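Funar Workshop Notes
Unit 2: Hand-held grippers, fingers and the sorting task

These notes go with the second session of the home and shared workshop build. Bring your half-finished gripper, a small Phillips screwdriver, a 2.5 mm hex key and the printed finger set. If you are building at home, read the whole unit before you pull anything apart.

What you should have by now

The body is printed and sanded, the handle is fitted, and both jaws move when you squeeze. They will probably not move evenly yet. Leave the covers off until the jaws are matched.

Matching the jaws

Each jaw is a four-bar linkage. The outer link carries the load and the inner link keeps the fingertip at the right angle as it travels. If one jaw leads the other, the pinch lands off centre and small objects get pushed sideways before they are held.

Close the jaws slowly on a strip of paper. Both pads should touch it at the same time. If the left pad arrives first, back off the left pivot screw a quarter turn and try again. Do not file the links. A filed link can't be put back, and the replacement parts in the Pluvard bin are for the older body.

Pivots should turn freely with no side play. A drop of light oil is fine on metal pins. Keep it off the pads.

Pads

Ridged or textured pads hold soft items better than smooth ones. Glue them with contact adhesive, clamp lightly, and leave them overnight. The Bevix pad sheet cuts cleanly with a sharp utility knife but tears with scissors.

The task

We use hair ties, clips and bracelets in a shallow box on a bed sheet. They are cheap, they come in awkward shapes, and a bed is a forgiving surface to bump into. Two people can work from the same box, one gripper each.
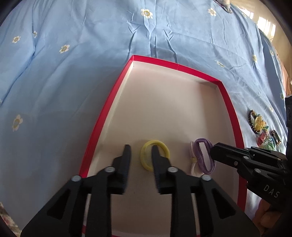

Why not use a motor to close the jaws?
Hand power is simpler at this stage. You feel the contact through the handle, you don't need a battery or a controller, and any fault you find is a mechanical one. The motor goes in at Unit 4, on the same linkage.

Technique

Come in from above with the jaws open wider than you think you need. For an elastic, pinch one side of the band and lift. Trying to span the whole ring usually squashes it and it springs out. Beaded bracelets are best taken between two beads so the pads close on the cord. Fine chain is the hardest of the lot — gather it into a heap first, then pinch the top of the heap.

When two grippers are in use, agree on who moves first. Linkages stick out further than the fingertips do, and most knocks happen there.

Keep a log. Write down the item, the pad type, and whether it was held, dropped or missed. Do 40 attempts before changing anything on the gripper. Fewer than that and you are mostly recording your own practice. The shared log sheet is called Samuel and lives on the workshop computer. Last year's group left 3531 entries in it, which you are welcome to sort through when you choose your pads.

Mixed layouts

Start with elastics only. Once those are reliable, add rigid pieces such as a claw clip or a wristwatch, and put soft and hard items close together. A watch on its side rolls when it is touched at the strap, so approach the case. Items left on the sheet outside the box count as a separate group in the log, as fabric gives under the fingertips and the box base doesn't. 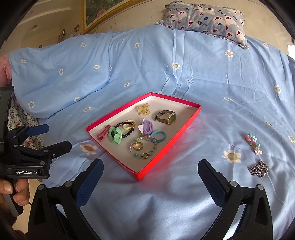 Hamilton, Ontario, March

Changes to this unit. The pad section has been rewritten and the old instructions for foam tape are gone. Anyone who already fitted foam can keep it for the first set of attempts, but note it in the log.

Before next session: finish your jaw matching, complete one full set of attempts with elastics, and bring the log printed or on a stick. Charge nothing, we won't need power. Spare pivot pins are in the grey drawer under the laser cutter — take 2 and sign for them.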